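Altside Community Boards > Home and Moving > Packing and Storage

Thread: Small boxes or big boxes for a long-distance move?

plumline
I'm moving out of a two-bedroom apartment in Bumthorpe in September and trying to settle the box question before I buy anything. My last move was across town and I used whatever I could get from the grocery store. I carried most of it in the back of a hatchback. This one is 2,083 miles with a moving company, everything goes in a shared trailer, and it may sit in their warehouse for a while before delivery.

The mover's packing sheet says to use small boxes for most things. My brother says that's how they sell you more boxes. I have a lot of books, a normal amount of kitchen stuff, and more bedding than I need. What sizes did you use, and would you do it the same way again?

tcarrow_9
Small for books, medium for nearly everything else, large for bedding and pillows only. That's the standard advice and I don't see a reason to argue with it. A small box is 1.5 cubic feet. Fill one with hardcovers and you'll be glad it isn't any bigger.

For the warehouse part, buy new boxes or very clean used ones. Grocery boxes come in all different sizes and they don't stack well. Banana boxes have holes in the bottom.

greenhouse_deb
I'll disagree on the grocery boxes. I moved with liquor store boxes three times and they were the best ones I had. They're made to hold twelve full bottles, so they're strong, and the dividers are good for glasses. They were free too. The store near me puts them by the door in the morning and they're gone before noon, so go early.

tcarrow_9
Liquor boxes are fine for strength. My problem is the tops. A lot of stores slice the flaps off when they unpack, and then you can't close the box. In your own car, who cares. In a shared trailer, the mover may refuse it. Mine did. The driver left four open boxes on the sidewalk and I had to run back in for tape and flattened cardboard while he waited.

greenhouse_deb
Then pick the ones with flaps. It takes two seconds to look.

plumline
Good to know about open boxes. The sheet does say "all cartons must be sealed top and bottom" and I skipped right over it.

orrin_k
I worked two summers on a moving crew, so here is how it looks from the other side.

We load in tiers, floor to ceiling, heaviest on the bottom. A tier works when the boxes are the same few sizes and are filled all the way to the top. If a box is half empty, the one above it pushes the lid in and the whole column leans. Most of the crushed boxes I saw had been packed too light. People worry about overloading and forget about that.

So fill the space. Towels, T-shirts and crumpled paper all work. Close the flaps and press down on the middle. If it gives, add more.

The limit most crews like is 50 pounds. I'd stay under 40 if you're the one carrying them down the stairs.
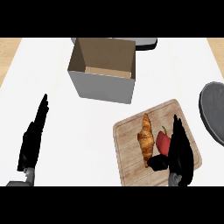
plumline
Do I need to tape the bottom more than once?

orrin_k
Use one strip along the center seam and a second strip over it for anything up to 30 pounds. For books, add a third strip across the middle, running the other way, and bring each end a few inches up the side. Don't fold the flaps over and under each other and skip the tape. It holds until somebody picks the box up.

sundaybest
What tape are people using? I bought the cheap multipack and it split down the length every time I pulled on it. I ended up throwing out half a roll.

greenhouse_deb
I like the Numetti tape, the tan one. It's loud coming off the roll but it sticks in a cold garage. The clear stuff I had before let go over one winter and I came down to a stack of boxes with their tops standing up.

tcarrow_9
Any 2-inch packing tape that's 2.5 mil or thicker will do. The thickness is usually printed inside the roll or on the wrapper. Masking tape and duct tape are both wrong for this. Duct tape peels off cardboard after a while, and masking tape is for painting.

sundaybest
Thanks. Mine was 1.6 so that explains it.

harbor_lights
Another vote for fewer sizes. We used 28 mediums and nine smalls for a one-bedroom and no large boxes at all. The bedding went in zip bags and the movers put those on top of the tiers. I wouldn't change it.

Label on two sides and not the top. Once they're stacked you can't see the top.

plumline
Did the movers charge for the bags? My sheet has a line for "loose items" and it doesn't say what counts.

harbor_lights
Ours didn't, but it was a local company and they charged by the hour. If yours goes by weight or by trailer space it could be different. Call and ask, and get the answer in an email.

orrin_k
Some long-haul outfits will carton bags themselves at pickup and bill you for the carton. It's in the fine print. In a shared trailer I'd put the bedding in large boxes anyway. Bags snag, and they end up behind somebody else's couch.

greenhouse_deb
I'm going to be the one who says plastic totes. You buy them once, they stack, they keep the damp out, and you can use them afterward in the garage.

orrin_k
Totes are good in a garage. In a trailer they slide against each other and the lids pop off when there's weight on top. They also crack when it gets cold. If you use them, strap the lids down or wrap them in stretch film. Some movers won't cover what's inside a tote if the tote breaks, so check that as well.

greenhouse_deb
I've moved with totes and never lost a lid.

orrin_k
In your own truck?

greenhouse_deb
A rental, yes. My sister drove it. So fair enough, it wasn't stacked to the roof.

mr_pell
On the brother's point – yes, small boxes cost more for the space you get. Ahuja Supply out on the county road sells smalls and mediums in bundles, and last time I bought there the medium was only a little more per box. If you go by cubic foot the small is a bad deal. You're paying so that you don't hurt your back. I think that's worth it for books, canned food, tools and records. I don't think it's worth it for clothes or pots and pans.

They also take back unused boxes if they're still flat. Keep the receipt.

plumline
That's useful, I drive past there. Did you need to return many?

mr_pell
A whole bundle. I'd bought for the apartment I thought I had, and then I gave away most of the books.

sundaybest
Wardrobe boxes, yes or no? The ones with the metal bar.

tcarrow_9
No. They're expensive and mostly full of air. Leave the clothes on hangers, pull a trash bag up over ten or so at a time, and lay them in a medium box.

harbor_lights
I'd say yes for one. Suits, a winter coat, and shoes in the bottom. After that I agree they aren't worth the money.

orrin_k
Crews don't mind them. They're light and they stand up. Just don't fill the bottom with anything heavy. I had a bar come down on my hand because someone had put a set of free weights under their dresses.

plumline
Here's where I've landed, so tell me if it's off.

Smalls for all the books, the pantry and the toolbox stuff. Mediums for kitchen, clothes, bathroom and desk. Four larges for bedding and couch pillows. One wardrobe box. New boxes for anything going in the trailer, and liquor boxes with good flaps for what I'm taking in my own car. Thicker tape. I emailed the mover about the bags and haven't heard back.

tcarrow_9
Looks right. I'd move the heavier kitchen things to smalls. Cast iron, the mixer, stacks of plates. Stand the plates on edge with paper between them and they'll do better than lying flat.

greenhouse_deb
And take the plants in the car. Most movers won't carry them across state lines.

plumline
Only one plant and it was already riding up front. The mover wrote back just now. Bags get boxed at pickup and charged at the carton rate, same as orrin_k said, so larges it is. I'm going to Ahuja after work for the first bundle.

mr_pell
They close at 6, and the box aisle is in the back building now, past the loading dock.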